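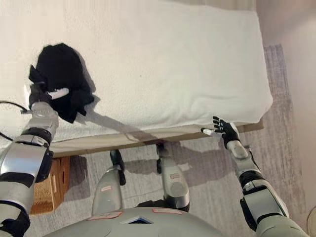
Right, a thread on mattress trials, seeing as three people have asked me this month whether they should "just try one, it's free to send back". I've spent too much of May reading terms and conditions, so you may as well get the benefit.

The one I looked at hardest was the Lanura, mid-range, foam with a layer of springs, $1,267 for the queen. You can't miss the ads. It had been on "final reductions" every time I checked, and I checked for six weeks.

The headline is 118 nights. Lovely odd number, sounds like somebody in a lab coat worked it out. I wrote and asked where it came from. The reply told me how much sleep matters.

Now the small print. You can't start a return until you've slept on it for a month, so that your body "adjusts". Fair enough, new beds do feel strange. But then the return has to be lodged at least 10 days before the trial ends, and they want the mattress "in saleable condition". Saleable to whom? They say returns go to charity.

I rang two charities near me. Neither takes used mattresses from anyone. One of them laughed. Maybe there's a third one with a huge shed somewhere, but the company wouldn't name it.

Marcelle Vasseur (some of you know her from the old renters' forum) did send one back, a Moltex. She got her money in the end. She also got a deduction for "collection and hygiene processing", which she swears wasn't on the page when she bought it. She hadn't saved the page. Save the page, people.

On covers and protectors. Most of these trials are void if there's a mark on the thing, even a tea ring. So they sell you a protector at checkout, and the protector isn't refundable. I'm not saying that's the business model. I'm saying I'd like to see the margins.

You can get a perfectly decent terry protector from any department store. Check it goes down the sides as well as across the top, and wash it before it goes on. Skip anything that talks about "active fibres". I asked Besson what was active about theirs and was told it was "a feeling of freshness".

Firmness scores are the other one that gets me. Hirik calls theirs a 6. Lanura calls theirs a 6. I lay on both in a showroom in the same afternoon and one was a plank and the other was a pudding. There's no shared scale. Each company marks its own homework.

Someone's going to say the reviews are glowing. They are! Go and sort by date. A big lump of them were written in the first week, when the buyer gets an email offering a pillow for "honest feedback". I'd love to read what those same people think after two winters.

Florian Lecomte replied to ask what I'd do instead. Boring answer: go to a shop, lie down in your normal position for a good twenty minutes with your shoes off, ignore the salesperson, and ask to see the warranty. Look for how deep a sag has to be before they'll call it a fault. Then picture sleeping in a dip just short of that.

Also ask what happens if your base isn't "approved". Moltex wants slats closer together than my slats are, and my slats are the ordinary kind. I reckon half their customers have no warranty and haven't a clue.

For the record I haven't bought any of them. The old one's been turned round and I've put the money towards the car rego. If anyone has had a full refund with no deductions, from any brand, post the paperwork and I'll share it here with the names blacked out.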